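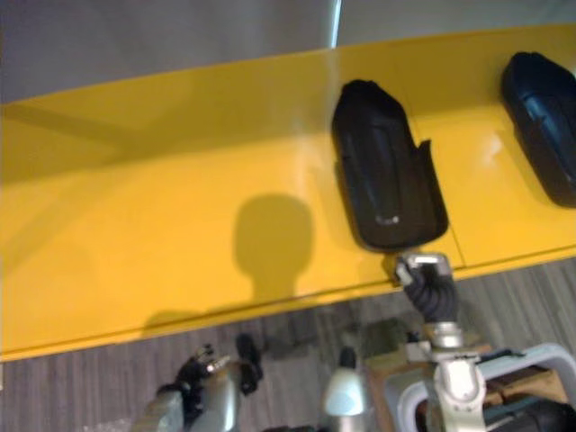
4. Reading the Nirkden letters in sequence

The Mondal Collection holds 3,534 items from the wartime postal office at Skostavach, and most of them are exactly what one would expect from a small-town post office under occupation: receipts, forwarding slips, complaints about lost parcels. Tucked among them are 88 letters that passed between Skostavach and the forced labor camp at Nirkden. These are the letters that changed our view of the Durnia escape line, and we still find them thrilling to read after two years of work.

Earlier accounts treated the escape line as a wartime legend that grew up after the fighting ended. The case for doubt was fair. The best-known version comes from a memoir written decades later, and its author places himself at nearly every turning point. He also claims that 800 people reached the border through Durnia, a number that no surviving register supports. We don't try to rescue that number in this section. What we can show is that someone in Skostavach knew about departures from Nirkden before the camp office wrote them down, and that this person passed the news along in ordinary family mail.

4.1 Dates and small talk

The first sign came from the weather. Camp mail was read by a censor, so the writers kept to safe subjects - colds, soup, the state of the road, a cousin's wedding that seems to be put off forever. Weather comes up constantly. When we set these remarks beside the daily log kept at the Durnia lock house, most of them matched. A smaller group did not match at all. Rain is reported on dry days, and one writer in June describes a hard frost, which must have taken some nerve to put in front of a censor!

The mismatches cluster. Nearly all fall in the week before an entry in the camp register that marks a prisoner as missing. The wedding behaves in the same way: it is "put off again" when the road patrols were doubled, and "back on" when they were thinned out. We had read the wedding letters many times as plain gossip before this pattern came into view, and it was a wonderful afternoon when it did.

4.2 Four groups of letters

Sorting by handwriting and paper gives four groups. Group A is the earliest, written in pencil on lined school paper. Group B is in ink and mentions the wedding for the first time. Group C carries nearly all of the false weather. Group D is short and strange, with several letters that consist of little more than a greeting and a request for socks. We can't yet say whether the groups stand for four writers or for fewer people who changed their habits over time. The pencil hand in Group A and the ink hand in Group D share an unusual looped capital, and we go back and forth on what that means.
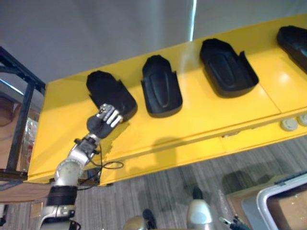

Order matters a great deal for this material, and it was the point on which our own first draft went wrong. We had started with Group C, where the code is easiest to spot, and then read backward into the earlier letters, finding signals in every mention of a cloud. Working from the near end is safer. The row of four black trays on the yellow table in Figure 2 gives a fair picture of the method: the silver fingers are at the nearest tray, the other three stand behind it in line, and a reader of the letters should likewise have Group A in hand first, with B, C and D still to come. Read this way, Group A contains no code that we can defend. The pencil letters are family letters, warm and rather funny, and the signaling grew out of them later.

4.3 What the censor saw

Censor marks appear on letters from all four groups. Most are routine stamps. In Group C, two letters have whole lines blacked out, and both lines sit directly before the weather remark, which was left untouched. One reading is that the censor was looking for place names and had no interest in rain. Another is that he understood and let it pass. The second reading is tempting, and local tradition in Skostavach favors it, but the stamps alone can't carry it. His personnel file is listed in the Nirkden camp inventory and was missing from its folder when we asked for it. Until it surfaces we treat him as an ordinary clerk with a heavy pen.

The replies are a further gap. Only the Skostavach side survives in any number, so a remark that looks like a signal may be an answer to a question we no longer have. Section 5 takes up the lock house log in more detail and tests the weather matches against the upstream record.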